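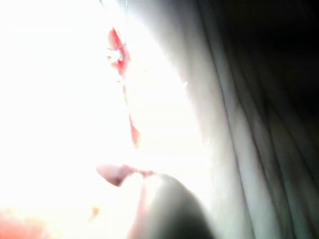 *A scrap of something red against the glare.*

I've been going on about the lack of decent beginner trombones round our way for so long that my family leave the room when I start, so you can imagine my face on Tuesday when Babita Solanki rang to say the brass library is going ahead after all!

For anyone who missed it, the idea is simple. You come in, you borrow a cornet, a tenor horn or a trombone, you take it home for a school term and you bring it back in one piece. Babita has got hold of 40 instruments so far, most of them from a training band that folded (very sad, I played with them once and they were lovely), plus a handful from lofts and spare rooms. Of those, 35 are fit to play now. The other five have gone to Stijn Wuyts at Desmet, the repair shop, and he reckons he can save four. The fifth is a euphonium with a dent you could sit in.

I went along for a nosy and ended up staying most of the afternoon. Everything is labelled by hand, and the cornets are on the low shelves so that smaller players can reach them. I tried three of the trombones. One had a slide so smooth I nearly threw it across the room, and one smelled strongly of cheese -- I did tell them. Mouthpieces get washed between borrowers, before you ask, and you can buy your own at cost if you'd prefer. 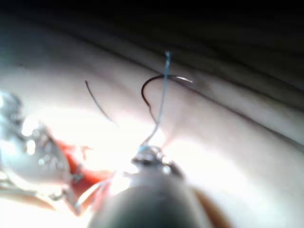
*Curved needle and blue-grey thread.*

Borrowing costs nothing for under-18s. Adults pay a deposit, which you get back, and there's a small charge for valve oil and slide cream. The start-up money came from last November's sponsored blow, when Thijs De Bruijn and his dad Wouter played hymn tunes in the shopping arcade until their lips gave out. They raised 2000 euros between them, and the bucket on the day added another 362. I put in a fiver and asked for "Abide with Me", and got it twice.

Ingeborg Wegener is running a Saturday class alongside, for complete beginners of any age. She taught me to read bass clef years ago and she's far more patient than I deserved, so don't be put off if you can't get a note out yet. She does ask that you turn up with your own pencil.

What they're short of now is cases. Plenty of the trombones came without one, and carrying a bare trombone on the bus is no fun for you or for the person in front. If you've got an old hard case in the garage, whatever the state of the lining, Babita would love to have it. Drop it off any weekday after four and ring the side bell, because the front one hasn't worked in ages.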